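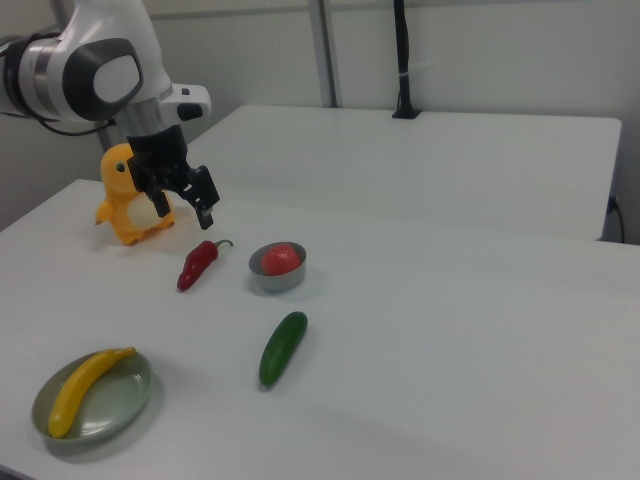

Le 27/10/26, un abonné de la liste a écrit :
> Pour la dînette, gardez peu de légumes, sinon tout finit sous le canapé. Chez nous la caisse Stondis déborde et les petits ne jouent plus avec rien.

Ah, mais je suis bien d'accord ! De mon côté j'ai laissé la banane sur l'assiette vert pâle, la tomate dans le petit bol en métal, et puis le piment et le concombre à même la table blanche (le piment, tout le monde le veut, allez savoir). Le bonhomme jaune fait le client. Le reste est rangé en haut du placard, je ferai tourner dans 3 semaines. Quelqu'un a essayé les paniers Prulen ? Ils ferment bien ?

Bises à tous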